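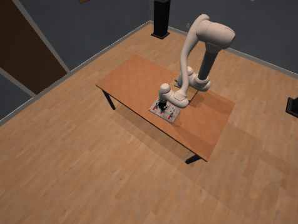
消しゴムのカスを追いかける机上カー「Vadard」、5月に発売 充電はもちろんUSB

2022年3月3日

玩具・PC周辺機器メーカーのUtachは、机の上を走り回って消しゴムのカスやパンくずを吸い込むミニカー型クリーナー「Vadard」を5月に発売すると発表した。価格は未定。同社によれば「お小遣いで悩める程度」だそうで、誰のお小遣いを基準にしているのかは発表資料に書かれていない。

Vadardは手のひらに載る大きさの四輪車で、車体の底に吸い込み口がある。操作はスマートフォンのアプリから行うほか、屋根のボタンを押せば勝手に走り出す「おまかせモード」も備える。机の端をセンサーで見つけて向きを変えるため、床に落ちる心配はないという。ただし資料の末尾には小さな字で「黒い机、ガラスの机、および傾いた机ではご使用になれません」とある。筆者の机は黒い。

充電はPCのUSBポートにつないで行う。19分の充電で走れるのは5分間。計算が得意な人はここで一度手を止めるかもしれないが、Utachは「消しゴムのカスを集めるには十分な時間」と説明している。たしかに、5分かけて掃除しなければならないほどのカスを出す人は、まず字の書き方を見直したほうがいい。なお、ケーブルをつないだままの走行には対応していない。つないだまま走らせると、掃除される前に机上の飲み物が倒れる公算が大きいからだろう。

ボディーカラーは8色。赤、青、黄といった玩具らしい色に加え、「会議室グレー」「稟議ベージュ」という、上司の目をかいくぐることに特化したとしか思えない色も用意された。ヘッドライトは点灯するが、消灯する機能はない。クラクションも鳴る。こちらはアプリで音量を下げられるものの、ゼロにはできない仕様だ。ベージュを選んだ人の努力が報われるかどうかは、このあたりにかかっている。

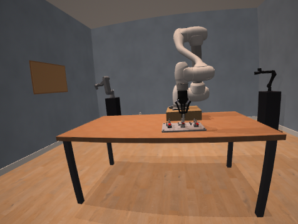
木製テーブルの奥から伸びる白いロボットアームと細い灰色のペグ(CG)

集めたごみは車体後部のトランクにたまる。容量は公表されていないが、試作機を触らせてもらったところ、小指の先ほどのカスでいっぱいになった。トランクを開けるとごみが少しこぼれるので、それをまたVadardに吸わせる。遊びとしてはなかなかよくできていて、気がつけば原稿がまったく進んでいなかった。

吸引力についても触れておくと、消しゴムのカスはおおむね吸う。ビスケットのかけらは、小さければ吸い、大きければ押していく。クリップは吸わないが、引っかけたまま得意げに走る。付箋の上に乗ると動けなくなり、助けを求めるようにクラクションを鳴らす。例の、ゼロにできない音量で。

アプリには対戦機能もある。Vadardを2台用意し、どちらが多く吸ったかを競うもので、判定は自己申告制だ。走行ルートを記録して友人と共有する機能も付いており、机の上を5分間うろうろした軌跡を、いつでも好きな相手に送りつけることができる。受け取った側の反応については、まだデータがないという。

卓上クリーナーの分野では、Clinettiがてんとう虫型の製品を先に出している。あちらは自走せず、手で動かさなければならない代わりに、動かしたところは確実にきれいになる。Utachの担当者に違いを尋ねると、「うちのは走ります」と即答された。それ以上の説明はなかったが、売り場の子どもに対しては、これで足りるのかもしれない。

先行予約は雑貨通販のKrishnanで受け付けており、すでに100台を超える申し込みがあったとのこと。予約特典は専用ガレージ。紙製で、組み立てにはハサミが必要になる。切りくずは各自のVadardで片づけてほしいそうだ。

最近の記事
・USBで温まるスリッパ、ケーブルの長さまでしか歩けず
・Clinetti、てんとう虫型クリーナーに新色
・しゃべる目覚まし時計を使ってみた 言い負かされて起床
・風呂で使えるラジコン潜水艦、浮かんでこない場合の対処法
・Krishnanの雑貨福袋、今年も半分がケーブル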